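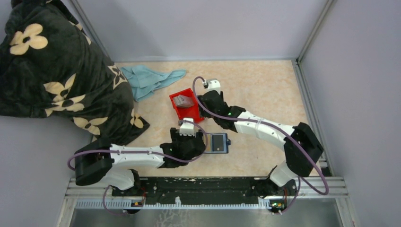 My sister once asked me why anyone would need a whole chapter on emptying a bag, when all you do is tip it out and pick up what you want. I used to think so too! Then I spent one long August looking for a bus pass that was under a blanket the entire time, and I came around to the idea that small things need a small place to live, and that big soft things are where they go missing.

Chapter 2
Small Things, Soft Things

So, welcome to the second chapter. In the first one we talked about closets and shelves, the big stuff, and if you did the exercises you probably have a tired back and a cleaner hallway. Now we get down to the tabletop. By that I mean the wallet, the cloth you wipe your glasses with, the throw you pulled off the couch, the little box something came in (and that you kept, because it was a nice box). These things travel together and they land together, usually in a heap.

I sort a heap like that into two kinds. Soft things spread. A plush blanket takes up as much table as you let it, and a thin cloth will happily crumple itself into whatever space is left over. Hard things sit where you put them, but they slide under the soft ones the minute you turn around. Almost every lost wallet I have ever helped look for was under fabric.

The fix we'll use in this course is the open tray or bin. I like a bright one. Red is great, you can spot it from the doorway, and it doesn't have to be large. In my old apartment on Sorik Street I had one by the door for years and it held keys, coins, a wallet and far too many receipts.

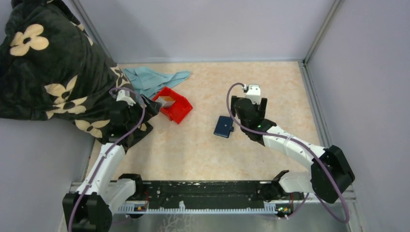 But doesn't a bin just turn into another junk drawer? asked one student in my evening class at the Grenness Center, and the whole row behind her nodded. Well, yes, it can. Mine did, twice. The trick is in the size. If the bin holds only what you carry every day, it fills up fast and you notice. Buy one with a lid and you have made yourself a junk drawer with a lid.

Move the soft things first, by the way. I know it's tempting to grab the wallet as soon as you see it, but pick up the blanket, shake it out, fold it and get it off the table completely. Then the cloth. After that you can see what you've got, and the rest goes quickly.

Terms you'll meet in this chapter: landing spot, daily carry, soft pile, open bin.

Section 2.1
The Wallet
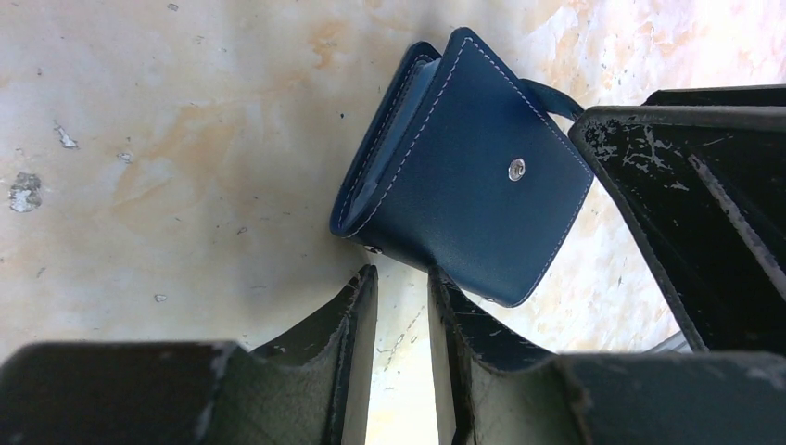 Reading time: 17 minutes

We start with the wallet because everybody has an opinion about theirs. A folded leather one with a snap is a friendly thing to practice on. It has a shape of its own, it stays shut, and dark blue leather shows up nicely on a pale surface. On a dark blanket, good luck! Before you read on, go get yours and put it on a bare patch of table. Leave it closed for now, we'll open it on the next page.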